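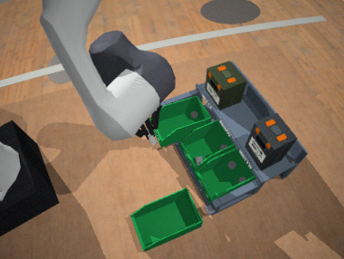 Greifer an der linken grünen Kiste, eine vierte steht noch unten auf dem Holzboden. Stand Mai, Simulation.

Kisten-Sortierer, Tipps aus der Werkstatt

Kurz notiert, bevor ichs wieder vergess. Erst simulieren, dann schrauben. Spart Finger und Kisten.

Kisten: alle gleich nehmen. Hatten erst zwei Sorten gemischt, Greifer kam mit der zweiten nie klar. Jetzt nur noch die grünen, oben offen.

Anfahren: gerade von oben, dann langsam runter. Schräg = Kiste kippt. Letzte 40 mm mit halbem Tempo, Kristóf fährt sogar die letzten 48 so.

Gestell: in der Simulation genau so schief hinstellen wie auf dem echten Boden. Nicht schön ausrichten! Nullpunkt an eine Ecke vom Gestell legen, nie an den Arm. Malerkrepp drunter und Ecken anzeichnen, sonst verschiebts einer beim Fegen.

Leere Fächer in der Liste als "leer" eintragen und nicht weglassen. Sonst rutscht die Nummerirung und der Arm legt alles eins daneben ab.

Etiketten nach vorne, auch bei den dunklen Behältern. Vorher entfetten, Spülmittel reicht. Spiritus geht auch - aber erst an einer Ecke probieren.

Kabel: Schlaufe am Gelenk lassen, Klettband statt Kabelbinder. Hab 354 Binder aus der Restekiste von Burkis, will keiner mehr haben.

Datei sichern vor jedem Umbau. Ilaria hat die alte Version noch auf dem Stick, bei mir ist sie weg.

Offen: Kiste vom Boden aufnehmen. Greifhöhe stimmt noch nicht, Réka schaut sich das an. Wer die Maße vom Gestell braucht, Zettel hängt innen an der Schranktür.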